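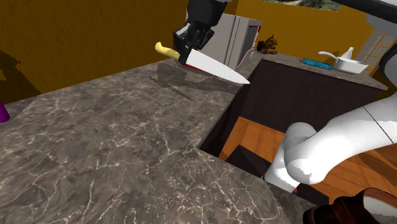 Renata Nowicki

Home Safety Checklist for the Summer School Break
Hundton Family Resource Office

Parents and guardians should complete this list before children begin spending weekdays at home. Mark each item Yes, No or N/A. Comments from last year's reviews appear under the items concerned.

KITCHEN

1. Knives and scissors are stored out of reach of children under 10.
Comment: A drawer latch is acceptable if it closes fully each time. Several families had latches that no longer caught.

2. Older children know which appliances they may use without an adult.
Comment: Write the list down and post it on the refrigerator.

3. Smoke alarm tested in March or later.

YARD AND WATER

4. Wading pools are emptied after each use and turned over.

5. Gates to any pool close and latch without help.
Comment: Check again after heavy rain. Wooden posts shift.

6. Play equipment has been checked for loose bolts and splinters.

7. Sunscreen is in date. It is put on again at least every two hours outdoors.

DAY TRIPS

8. Each child carries a card with a parent's cell phone number.

9. A meeting place is agreed on arrival.

10. Car seats are fitted according to the maker's instructions.
Comment: Free fitting checks take almost 60 minutes per vehicle. Contact Ignacio Gallardo, extension 3441.

Any item marked No should be corrected and checked again by a second adult. Completed forms may be kept at home and need not be returned to the office.

Reviewed by: Celina Gajewski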